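How I Sort the Small Stuff on My Craft Table

I make bookmarks and gift tags most evenings, and little things pile up fast! 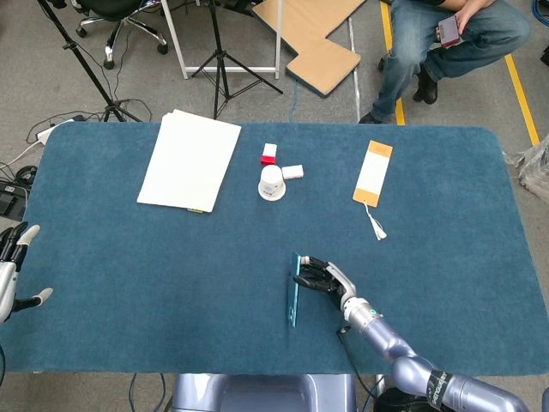
Siv Sundqvist wrote to ask whether the paper should get put away first or last. Last, for me! I tap the sheets square, leave them in one corner and deal with the small bits (tags, little boxes, a paper cup) before anything else.

Tags go flat in an envelope, and I wind each string loosely around two fingers so the tassel doesn't get crushed. Then I stack the little boxes, biggest at the bottom. Anything thin and stiff, like a ruler, slides down the side of the drawer.

Now the paper. I keep 80 sheets out, tops, and the rest lives on the shelf. The whole thing takes me almost 13 minutes, a bit more if I stop to read old tags.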